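Notebook, open day at Flesholm
22/11/2025

Doors at 10, first group in early. Ctibor Šindelář ran the arm station, I kept the log, and Radoslava Kollár talked to visitors and handed out the Prollon sheets. 23 people signed in before lunch, mostly parents with kids, plus two engineers from Birnus who wanted to know about the wrist cable routing. Told them we'd send the drawing.

Station 1 — mallet game, gripper

Same printed tablecloth as in August. Speed capped at 300 mm/s for the whole day. The gripper takes the toy mallet by its teal handle and goes to the fish-shaped whack-a-mole. Ctibor wants the approach height raised a little before the next demo.

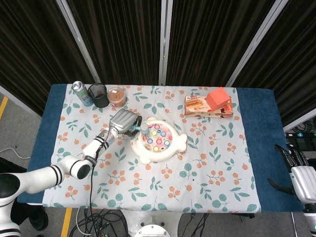 Station 2 — mallet game, fingered hand

Grasp preset 6 to start with, then 7 after the break. Radoslava prefers 7 for the angle of the handle. I have no strong view yet and want to see the joint logs first. The snack box with the orange cube on top stays at the back right for both stations, so please don't tidy it away.
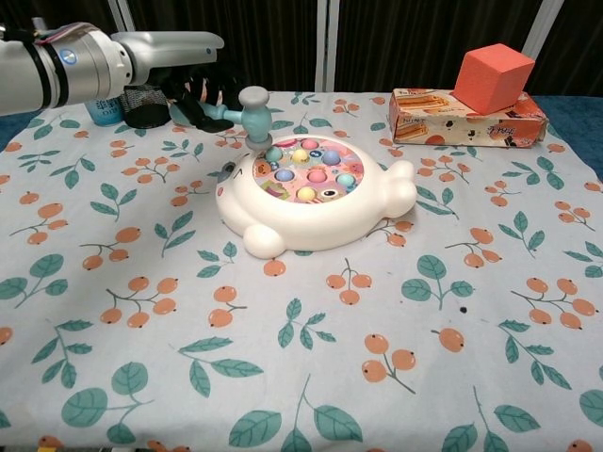 Most questions were about how the targets get picked and whether the hand can feel a hit. Short answer to the second is no, we go by motor current. One of the Birnus engineers asked if Beneš still supplies the finger tendons. Need to check the order book.

To do: copy logs off the station PC, send drawing, reprint sheets (page 2 has the old phone number).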